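How Does a Tattoo Stay Put?

Have you ever drawn a star on your hand with a marker? It looks great at lunchtime. Then you wash up for dinner, and it starts to fade, and a couple of days later it's gone! But a tattoo can stay on a person's arm for their whole life. Same skin, same soap, same baths. So what's going on?

To find out, we need to take a trip into your skin.

Skin comes in layers

Your skin is an amazing thing. The outside part, the bit you can touch, is called the epidermis (say it: ep-ih-DER-mis). It is always making new cells at the bottom and pushing old ones up to the top, where they flake off. You lose tiny flakes all day long, even while you sleep. When you draw on yourself with a marker, the ink sits on those top cells. Off they go, and off goes your star.

Underneath is a thicker layer called the dermis. It has blood vessels, nerves and the roots of your hairs, and it doesn't flake away. That's where tattoo ink goes!

A very fast needle

Tattoo artists use a machine that moves a needle, or a little bunch of needles, up and down many times every second. The needle makes tiny holes in the skin, and ink gets into the dermis through them. And yes, it hurts. People say it feels like a hot scratch, and some spots are much more sore than others.

Ishbel Farquharson has a tattoo studio in Wollville, and she let us ask her lots of questions one Sunday. She draws every design on paper first. Then she makes a stencil, which leaves a purple outline on the skin for her to follow. "I might spend six hours on one big picture," she told us, "so my customers get plenty of breaks!"

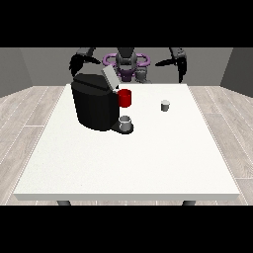

A black coffee machine on a white table.

Your body fights back

Now for the best part. Your body doesn't know that ink is art! It thinks something strange has gotten in, so it sends special cells called macrophages (MAK-roh-fay-jez). Their name means "big eaters," and eating is just what they do. They gobble up the bits of ink.

But many of the bits are too big for them to break down. So the cells sit there in the dermis, full of color, and when you look at a tattoo you are seeing lots of ink held inside cells — right through the clear-ish top layer of skin. When one of those old cells dies, it drops its ink, and a new one can come along and eat it up again. Isn't that wild?

Over many years some ink does get carried away, and sunlight breaks some of it down too. That's why old tattoos can look soft and a bit blurry.

Are tattoos new?

Not at all! Ötzi the Iceman, whose frozen body was found in the Alps, lived over 5,000 years ago, and he had lines and crosses tattooed on his skin. People in many parts of the world have their own tattoo traditions, and the patterns can tell about a person's family or where they come from.

Try it yourself (on an orange!)

New tattoo artists often practice on fruit. Tharun Arumugam, who is learning at Ishbel's studio, started with oranges. You can draw on one with a washable marker. Leave it for 10 minutes, then rub it with a wet cloth. What happens to your picture? Does any color stay in the little dents in the peel?

Never poke ink into your own skin or a friend's. Real tattoos need clean, germ-free tools and a trained grown-up, and they are only for adults.

Words to know

Epidermis: the outer layer of skin
Dermis: the layer under it, where tattoo ink stays
Macrophage: a cell that eats things that don't belong in your body
Stencil: an outline to follow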